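Filed under: Play kitchens / Setting up / Section 3

SETTING OUT THE TABLE

If you've come straight here from the unpacking section, well done, that's the dull part over and you can put the knife away! From here on it's all about getting the table laid so that small people can walk up and start cooking. I do this at the Poltatdale playroom before every session and I've got it down to the length of one cup of tea, though the first go will take you longer. Have the lid of the big box handy, as the packing list is stuck inside it.

What you need for this section:

- the white table, legs on and standing level (Section 2)
- the Zasasell dishes box: plates, bowl, cups, the green tray with the holes in
- the Favis food bag
- the oven
- a damp cloth and a dry one
- a shallow tub for anything you decide to leave out

Note: the small round holes in the table top are meant to be there. I had a parent ask me whether they were damage and I've had to answer the same thing by email more than once, so it's going in the guide. Leave them open. Don't be tempted to fill them with putty, which shrinks and then comes out in a little plug that somebody puts up their nose.

1. Wipe the top down, damp cloth first and then the dry one. White shows everything. Felt pen comes off with a bit of washing-up liquid if you get to it the same day, and after that you're into bicarb and elbow grease. Run the cloth along the edge too, where the jam goes.

2. Take all the film off. Plates, tray, oven door, the lot. The clear stuff is the devil to spot on anything with holes in, and the easiest way I've found is to tilt the piece towards a window and look for the shine. If the light comes back at you in crinkly streaks, there's film on it. Get a fingernail under a corner and pull slowly.

CAUTION: Film goes straight in the bin with a lid. It's thin enough to cling to a face. The same goes for the bag the food comes in.

3. Put the oven down first. It's the biggest thing and everything else gets shoved about if you leave it till last (ask me how I know). I have it over to one side with the door facing in across the table, so that the door can swing without sweeping the strawberries on to the floor. Check that it sits flat and doesn't rock.

CAUTION: If you're using an old real oven for pretend, as plenty of groups do, get the plug cut off and the cable removed by someone who knows what they're about. Tucking the flex round the back isn't good enough. Children find flexes.

4. Next come the plates and dishes. Spread them out. My instinct was always to stack them nicely, and a stack on a play table lasts as long as it takes for a child to want the bottom one. One plate goes towards the back for the sauce, the bowl goes nearer the front, and the cups go wherever there's a gap. Leave a clear patch in the middle big enough for two pairs of elbows.

The see-through plates slide a bit on a polished top. If it bothers you, a dab of white tack underneath sorts it, but pick it off at the end of the day or it sets like toffee.

5. Sauce on its plate. I lay the ketchup bottle down flat. Standing up it gets knocked over in the first minute and rolls, and then there's an argument about who did it. Lying down on a plate with a bit of a rim it stays put. If yours is a real bottle, washed out and glued shut, check the cap every month or so.

6. Food out last. The strawberry, the banana and the orange are the ones that get picked up first, so put them near the oven and the cups, where the cooking is happening. The smaller pieces can go in the bowl. Don't put out the whole bag! I used to, all of it, in a great heap, and the children just stirred the heap. A handful of things with space between them gets far more play out of everybody. Bring out a few more later on when things go quiet.

Once all that's done, have a look at mine. It won't stay the same from one minute to the next and yours needn't match.

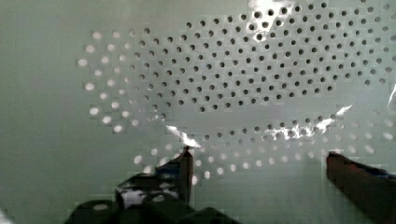
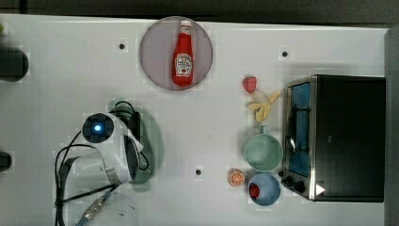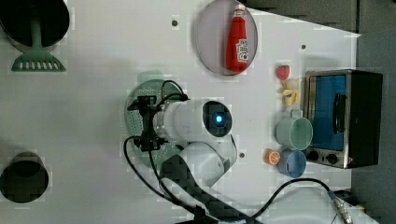
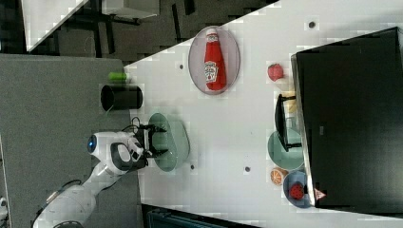
First one is a patch of holes close to, with clear film over a good part of it, . The other three are the table, ketchup on its plate each time.

7. Check the reach. Kneel down (mind your knees, there's carpet at our end and I'm grateful for it) and see whether you can get to the back plate without leaning your tummy on the front ones. If you can't, nor can they. Bring the back row forward by the width of your hand and try again.

8. Do the small-parts check. Anything that fits inside a toilet roll tube goes in the tub if you have under-threes coming. Do it every time, even with the same food from the same bag, as pieces do crack and a cracked piece is a smaller piece.

9. Decide where the dirty things go. A dish rack earns its place for this. It leans against the side of things quite happily if you're short of room, and the children love filling it. Mine prefer washing up to cooking, I wish it carried on into their teens. If you haven't got a rack, an upturned lid will do.

10. Stand back, then walk round the whole table once. Look for anything hanging over the edge, and for cups on their sides that are about to roll. Cups on their sides that aren't about to roll can be left alone. Life's short.

IF SOMETHING ISN'T RIGHT

The table rocks. One foot isn't wound in far enough. Turn it clockwise, seen from underneath, until it stops. If it still rocks it's your floor, and a folded beer mat is the time-honoured answer.

The green tray won't lie flat. It's probably been stored under something heavy. Leave it in warm water (hand-hot, no more) for 3 minutes, then lay it upside down on the table with a book on top until it's cool. Drain it well. The holes hold water by surface tension and you get a wet sleeve.

Bits of food are missing from the new bag. Check the corners of the bag, then the box, then your own pockets. After that, write to the Reddy shop with the number on the packing list. They sent me a replacement banana without any fuss.

The children ignore it. Sit down yourself, ask loudly for toast, and wait.

PUTTING IT AWAY

Food first, into the bag, then cups inside the bowl, then plates flat on top with a tea towel between them. The tray goes down the side of the box on its edge. I never put the oven in the box at all, it lives on the shelf with the door taped shut. The packed box, without the oven, came to 900 grams over what I'm happy to carry up the stairs in one go, so I split it into two bags, and I'd suggest you do as well if you're on your own at closing time.

Wash the whole lot in warm soapy water once a month, and again in December when everyone's streaming. No dishwasher, please. I've tried it for you and the cups came out a different shape.

Callum Ritchie
Last changed 2004-07-29

More in this guide
Section 1: What's in the Zasasell box
Section 2: Legs, feet and getting it level
Section 4: Adding a shop counter
Section 5: Mending Favis play food
Section 6: Spare parts and how to ask for them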